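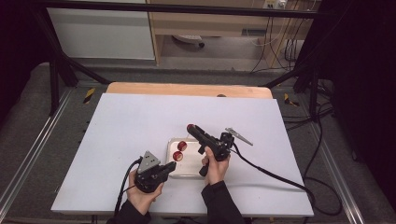
Handheld gripper demonstrations: how do I make the two hands agree in time and position?

Asked by Rozália Dobos
Category: Teaching by demonstration
Tags: bimanual, handheld grippers, calibration, recording

Hello everybody. Please excuse my English, I try to write carefully.

I collect demonstrations for a two-arm cell at Mandness. The person holds one gripper in each hand, and a head camera records from the eyes. Later the two real arms must repeat the work. My task is small: pick up little round red pieces from a shallow white tray which lies on a white board, and place them back in another position on the same tray. The left and the right gripper are not the same model, and both are connected with cables.

My problem has two parts.

First, time. The opening width of the left gripper comes by one USB cable and the width of the right gripper by the other, and the camera has its own clock. When I play back a recording, the left jaw closes on the piece before the fingers arrive there in the video. The right one looks correct in the beginning, but after some minutes it is also wrong. In one long recording I have 3757 video frames, and for the same session the left gripper gave me only 2616 samples. I expected the same number.

Second, position. If I touch the same point of the board with the left tip and then with the right tip, the two poses should be the same point. They are different by up to 5 mm. For a big object I would not care, but these pieces are small and the arm pushes them instead of grasping them.

What I tried already:
- I restarted the recorder before each episode. The time error becomes smaller, but it is still there.
- I changed the left USB cable for a new one. No difference.
- I repeated the hand-eye calibration of the right side two times. The result was a little different each time, and I do not know which one I should believe.

I record with the script that came from Henríquez, version of February, with no changes. Should I correct this in the data afterwards, or must I throw away the recordings and begin again? I would be sad to throw them away, it was many hours of work for my shoulders.

Thank you for your patience.
Rozália

3 answers

Answer by Thirumalai Iyengar (accepted)

Do not throw them away yet. I had the first problem almost exactly and the recordings could be saved.

Time: your frames and your samples do not need to be equal in number. It only means the gripper is read at a lower rate than the camera, or that it loses samples. What you need is a timestamp for each sample, taken from the same computer clock at the moment the sample arrives. Please open one file and look if the gripper rows have their own time column. In the February script I believe there is one, but the export tool ignores it and puts the rows next to the frames by row number. This would explain why your left jaw closes early: if you have fewer rows than frames and you match them by row number, every event of the left hand moves toward the start.

So, match by time and interpolate the width between the two nearest samples. Do not interpolate over a long gap. If there is a gap in the middle of a grasp, I delete the episode.

After this a constant delay will remain, from the camera. To measure it, at the start of each episode close and open both grippers fully, three times, where the head camera sees them well. Then find the first video frame where the jaw starts to move, compare with the first change in the width signal, and subtract. Do it for left and right separately. For your old recordings you can use the first clear grasp in the same manner, it is only less exact.

Position: I think here the calibration is less guilty than the mounting. If there is a bracket or a plate on the gripper for the tracking part, try to move it with your finger while somebody watches the pose numbers. Mine was turning a small amount each time the cable pulled. I tightened the screws with thread lock, and I fixed the cable to the gripper body with a loop of slack, so the pull does not reach the bracket. Then calibrate again, with many rotations of the wrist and not only translations. Two calibrations which disagree usually mean that there was not enough rotation in them.

The tip offset must also be measured for each gripper alone. If you copied the left value to the right, with different models it can never agree.

Answer by user stustmont_lab

We just use a bigger tray and it is ok. Also try to move slower, the network does not like fast hands. Maybe buy two identical grippers from Trorkimport, then you have one calibration for both.

Answer by user pk_1079

I agree with the first answer about the timestamps. One thing to add: check for drift. You wrote that the right side is good in the beginning and bad later. This is not a constant delay, so the open-close movement at the start will not be enough for a long recording. Make the same movement at the end too, and stretch the time linearly between both. Or make short episodes, one pick and one place, and stop. We do short ones.

I do not agree that two identical grippers give you one calibration. Each one must still be measured.

Comments on the accepted answer

Rozália Dobos: The time column exists! It was in the file always and I never opened it. I wrote a small script to match by time and the left hand is now nearly correct. The right hand had a drift as pk_1079 says, so I will cut my sessions into short episodes from now.

Thirumalai Iyengar: Good. And the bracket?

Rozália Dobos: The right one was loose. The left one no. I also found that I had the same tip offset in both configuration files, I am ashamed a little. I will measure again and write the result.

Rozália Dobos, 2022-12-08: After new tip offsets and new calibration the two tips agree to less than 1 mm at the middle of the board. Near the far corners it is worse, but I do not place anything there. For the old recordings I corrected only the time and the offset, and I keep them in a separate folder, because the loose bracket I cannot correct.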